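Worktop samples, room 3

Speckled surfaces under mixed light. Gallery compiled by Gwion Mostyn for the Tultitz refit, 2021-11-24.

A flecked worktop reads differently in ordinary room light. Colour cards were of little use at this stage. A card shows the base and the flecks under one even lamp, and the room has a warm side and a cool side.

The surface has an off-white base with small flecks in dark grey, slate blue, teal, tan and rust orange. Some flecks are round, others are short dashes. 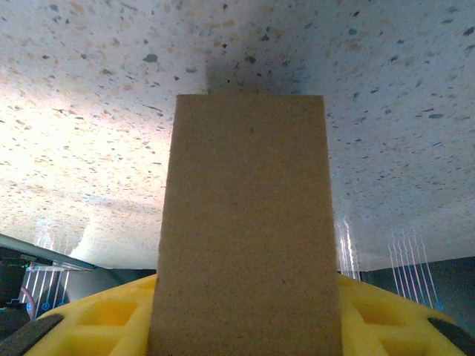
Warm light lifts the base towards yellow and the flecks lose contrast. Under cooler light they separate clearly, the darker ones first. Beca Harries asked for a plain tan block to be used as a reference for tone — its colour is uniform and its grain is fine, so it competes very little with the pattern.

Joint samples and edge profiles are filed separately. Ask Alun Meredith for the 20 mm set.

Recent galleries
Trasonholm: shelf edges
Vindholm stairwell, part 2
Cork and foam offcuts, September

Contact: Branwen Rowlands | © 2021 Jayasinghe Interiors | Back to top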